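Triltener Gift Wrap and Paper Craft Set
Set-up Guide, Section 4: Wrapping a Cube Box

Contents | Previous: Choosing Your Paper | Next: Bows and Tags

The cube is the best box to learn on. All the sides match, so once you've folded one end well you already know how to fold the other, and the finished thing looks wonderful on a shelf. Take your time with the set-up steps — they make the folding so much easier!

4.1 Before you start

You will need one sheet of colored wrap, one cube box, a roll of tape in a dispenser, a soft pencil and a ruler. Scissors are only needed if your sheet is too big for the box.

1. Wipe the work surface with a dry cloth and let any damp spots dry completely. Colored sheets pick up marks very easily.

2. Lay the sheet flat with its long side running left to right. If one edge has picked up a few wrinkles, smooth them with the side of your hand, working from the middle out.

3. Set the box down beyond the sheet, toward the left, and keep the tape dispenser on the right. Left-handed? Swap them over.
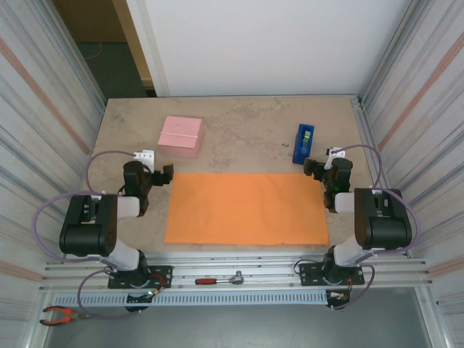

Georges Abou Jaoude wrote to us that he always puts the box on the paper first and smooths afterward, and that his corners come out fine. He also asked whether the set-up order matters for small boxes. For a small box it makes very little difference, so go with whatever feels natural. On a bigger cube the weight pins the wrinkles underneath and you'll see them on the top face later.

4.2 Checking the size

4. Put the box in the center of the sheet and roll it over, one face at a time, until it has gone all the way around. The sheet should cover all four faces with 20 mm left over for the seam.

5. Stand the box back in the center. Fold one short edge of the sheet up against the side. It should reach a little past the middle of that side. Check the opposite edge the same way.

6. Trim if you need to. Mark a pencil line on the back first, and cut just outside it. You can always take off another sliver!

Note: For a 124 mm cube, cut the sheet to at least 516 mm by 268 mm. The second number allows 10 mm of overlap at the middle of each end.

4.3 Care of colored sheets

Solid colors are a joy to work with because every crease shows up crisp and clean. They also show scuffs, and a pale streak on a strong orange stands out much more than it would on a pattern. Before you fold, bend the sheet gently toward the light and look along it. 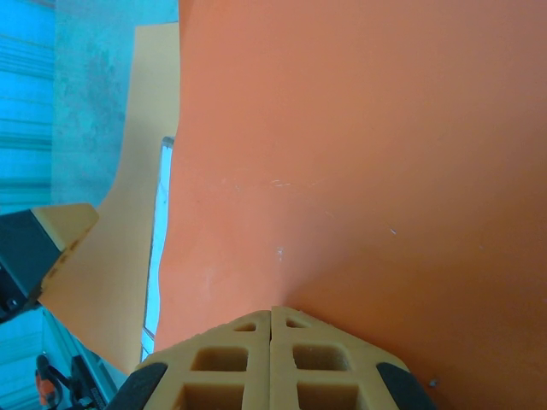
Loose specks will usually lift with a soft dry brush (an old make-up brush is perfect). Brush in one direction only. If a mark stays put, turn the sheet so that it ends up on the bottom of the box or under the seam.

Caution: Do not use an eraser on the colored side. It leaves a shiny patch that is worse than the mark.

4.4 Folding

7. Bring one long edge up and over the box and hold it down with a finger. Bring the other long edge over it, pull until snug, and tape the seam in the middle. Add a second piece near each end.

8. At one open end, push the two side flaps in flat against the box. You'll get a triangle above and a triangle below.

9. Crease both triangles firmly with your thumbnail. Fold the top one down, then the bottom one up, and tape.

10. Turn the box around and do the other end. It always goes faster the second time.

Caution: The cutting edge on a tape dispenser is sharp. Pull the tape down and across, and keep fingertips clear of the teeth.

If an end comes out bulky, the flap is too long. Open it, trim a narrow strip and fold again — the old creases will guide you. If the paper tears at a corner, a short piece of tape on the inside holds it nicely.

Spare sheets are sold in packs under order number 79. For bands and ribbon, go on to Section 5.

Text: Tomomi Okabe. Revised 20 December 2002.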